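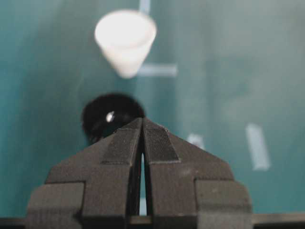

The gripper's own view of a glossy black ball, with a white cone and strips of tape on the teal surface behind it.

The data lead at Siltus starts most mornings by wiping down a tabletop. Then the first episode gets recorded, and after that another, until lunch.

Siltus collects demonstrations for robot learning. A person operates the arm by hand controller, a small camera near the gripper records what happens, and the recordings go to a model that is supposed to pick up the behavior. The current project is called Firken. It covers short tabletop tasks with a few small objects, and the target for each task is 300 clean episodes.

"People hear 300 and think that's an afternoon," the lead said. "It's closer to a week, once you throw out the bad ones."

What makes an episode bad is a matter of some debate in the office. Dropping the ball doesn't count. If the operator drops it, goes back and gets it, the episode stays in, and it gets tagged as a recovery. Long pauses are a bigger problem.

"If I stop to think for three seconds, the model sees three seconds of nothing and learns to do nothing," the lead said. "You get a robot that hovers. We had one last June that would reach the ball and just sit there."

Operators now decide on the whole motion before they press record. New people practice for 2 days before any of their work is kept.

The ball has been harder than expected. It rolls, and a shiny surface picks up the ceiling lights. The lead doesn't want to swap it for a matte one.

"Kitchens have shiny things in them. I'd like the model to see highlights now, while it's cheap to fix."

The wrist camera has its own limits. Things near the fingertips come out sharp and things farther back go soft, and the fingers often hide part of the object just before a grasp. An operator who watches the table directly can see more than the model ever will. For that reason Siltus has its operators work from the camera feed alone on every fourth session. Those sessions are slower, with more misses, and the lead considers them the most useful data the team has.

Episodes are sorted in Kironell, an in-house review tool. As of the last export it held 1462 episodes across all tasks, of which more than 40 were waiting for a second look. Two reviewers have to agree before anything is deleted.

"I used to delete on my own," the lead said. "I was cutting anything that looked clumsy - and clumsy is sometimes what you want."

The next batch will be recorded at the Figueiredo site, under different lights and with operators who haven't seen the first set. The lead plans to send them the task list and leave out the sample videos, so they come up with their own ways of reaching for things.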